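Lavness or Rurska for a first trip? Car or no car?
Trip Planning > Coast and Islands

mapsandcrumbs
Hi all, long-time reader, first thread. My sister and I finally have the same week off in February and we want to go somewhere small, walkable and a bit windswept. We've got it down to Lavness or Rurska, and I keep going back and forth at the kitchen table every night after dinner.
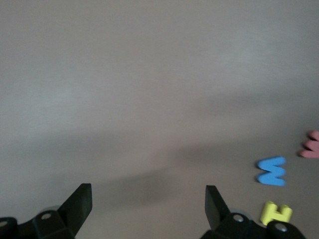

Lavness has the harbor and the old streets and (I'm told) the better food. Rurska has the cliffs and that long path out to the lighthouse, which I've wanted to walk ever since I saw it on a calendar at my dentist's office. We like walking, we like soup, we don't care about nightlife at all. My sister gets carsick on twisty roads and I hate driving on them, so there's that too. Do we need a car? Could we do both in one trip or is that silly?

ferrylurker
Lavness, easy. I've been in winter and in summer and I liked winter more. You can get a table anywhere, the harbor is gorgeous when the light goes pink late in the afternoon, and you can walk the whole town without a plan. Rurska in February is half shut. The bakery closes, the bigger of the cafes closes, and you end up eating crackers on your bed. Ask me how I know.

tin_kettle
Have to disagree with ferrylurker. Rurska in February is the whole point of Rurska! We had the cliff path to ourselves for an entire morning, the wind was ridiculous, and the pub by the slipway had a fire going and fish stew that I still think about. Yes, some places close. Pack snacks, you'll live. Lavness is nice but it's a town with a harbor, and there are a lot of towns with harbors.

ferrylurker
"A town with a harbor" is pretty harsh for a place that has the covered market AND the sea wall walk. And the pub by the slipway was closed when I went, so it's a gamble.

tin_kettle
Closed for the season or closed that day? It shuts between lunch and dinner. A lot of people turn up at 3 in the afternoon and decide it's gone out of business.

ferrylurker
...it may have been 3 in the afternoon.

mapsandcrumbs
Ha! OK, so the stew is back on the table. What about getting around though? The bus website made my eyes cross.

oldbootsnewsocks
You don't need a car for Lavness. The train drops you at the bottom of the hill and everything is uphill from there, but not for long. For Rurska there's a bus from Lavness that takes the inland road, so not many bends until the last stretch. Tell your sister to sit up front and look out the windshield. In winter there are 2 a day each way, and if you miss the afternoon one back you're staying the night. Buy the ticket from the driver. I paid 8 for mine and he didn't love my large bill, so bring small ones.

mapsandcrumbs
This is so helpful, thank you. Is the last stretch bad bad or just a little bad?

oldbootsnewsocks
A little bad. I read my book through it, but I can read on anything.

gullwatcher
I'm going to be annoying and say neither. Have you looked at Moura? Same coast, flatter, and the beach goes on forever. The train goes all the way there, so no bus and no carsick sister. The dunes are lovely in winter and there's a soup place across from the station that does a smoked fish chowder with dark bread. We stayed in a little guesthouse and paid under 100 a night with breakfast, and breakfast was big enough that we skipped lunch.

tin_kettle
Moura is fine but there are no cliffs. OP wants the lighthouse.

gullwatcher
OP wants walking and soup. Moura is walking and soup.

mapsandcrumbs
OP does kind of want the lighthouse, sorry gullwatcher! But I've written Moura down for next time, that chowder sounds amazing.

pennywhistle_b
Whatever you pick, please check whether the lighthouse path is open before you go. They close the far end after heavy rain when the ground gets soft, and the sign is at the start of the path, so you only find out once you're standing in front of it. We had to turn around at the second gate. It was still a beautiful walk to that point, but my husband sulked all the way back to the bus. The visitor office in Lavness will know if you call in the morning.

ferrylurker
Seconding the visitor office. Very kind people in there. They also gave me a paper map that was better than anything on my phone, and phone signal is patchy once you leave town anyway.

jam_on_both_sides
Anyone going to mention Jarnel? It's the village the Rurska bus stops at halfway. There's a farm shop right by the stop with hot drinks and cheese scones, and a loop through the woods you can do if you get off one bus and catch the next. I wouldn't make a special trip for it but with a few hours to spare it's a nice break, and good for a queasy passenger.

oldbootsnewsocks
Careful with that in winter. If you get off the morning bus in Jarnel, the next one gets you to Rurska right when the light is going. I'd skip it unless you're sleeping over.

jam_on_both_sides
Fair, I did it in May. Didn't think about daylight.

mapsandcrumbs
So what I'm hearing is: base in Lavness, go over to Rurska and sleep there for one or two nights so we aren't sweating the bus. Does that sound right? And would you do Rurska at the start or the end?

tin_kettle
Two nights in Rurska, at the start. If the weather's awful on the first day you get another shot at the lighthouse. Then you come back to Lavness for hot showers and shops.

ferrylurker
I'd put it in the middle, so you aren't doing the train and the bus on the same day with bags. But two nights is right, and I can't believe I'm agreeing with tin_kettle.

pennywhistle_b
Middle gets my vote too. Bring real boots, the path is mostly mud by the gates.

mapsandcrumbs
Middle it is! Just read all this out loud to my sister and she only wants to know if the stew has mussels in it, as she can't eat them.

tin_kettle
Mine did, a few. They had a plain leek and potato on the board as well, so she should be OK, but get her to ask.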